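My Afternoon at the Vima Open Day

I almost skipped the Vima open day because Narnummont is a long drive for me and June is when my yard gets out of hand, but I'm so glad I went! I fix packaging machines for a living, so while everybody else lined up for the big welding cell, I parked myself at the bench where they look after the handheld grippers (and stayed there for about 40 minutes).

The grippers are the kind you squeeze yourself, two linkage fingers with a pad on the end of each. The pads are the part that wears. At Vima they get wiped down every morning and swapped after 1000 grips, whether they look tired or not. I asked if that wasn't a bit wasteful and the tech pulled open a drawer of old ones, shiny as a bald tire. Fair enough.

Swapping a pad took her less time than I take to find my glasses. Old one off, clean the seat, new one on, then close the fingers slowly on nothing and check that they meet square. If they don't, she goes to the pivots. Most of the trouble is there, she told me, usually grit, and the cure is a dry brush first and then one tiny drop of oil per joint. More oil than that and you're making paste. I have made that paste, many times, on a carton folder in Stolov!

After the pads go on, each gripper has to hold fruit. I loved this part. They like it because every piece is a different size and a bruise shows you right away that somebody is squeezing too hard. You hold for a count of 28, set it down, turn it over and look at the skin. I got to try, and I was way too rough on my first go.

Two small gripes. The spare pads sit in unlabeled bins, left and right mixed together, and the only printed checklist was taped up behind the door. My old shop in Taipe would have had a fit about that. Also, the coffee ran out by 2, which I took personally.

I came home with a used pad in my pocket (I did ask) and it's on my own bench now, next to the oil I'm going to be a lot stingier with.
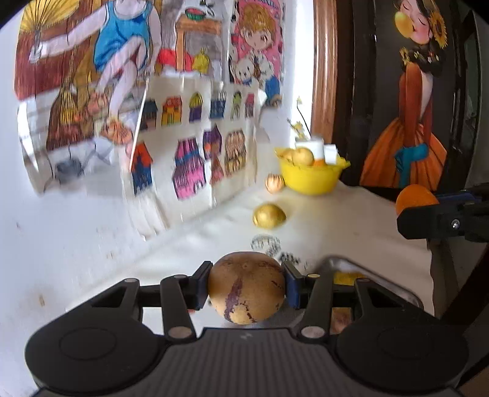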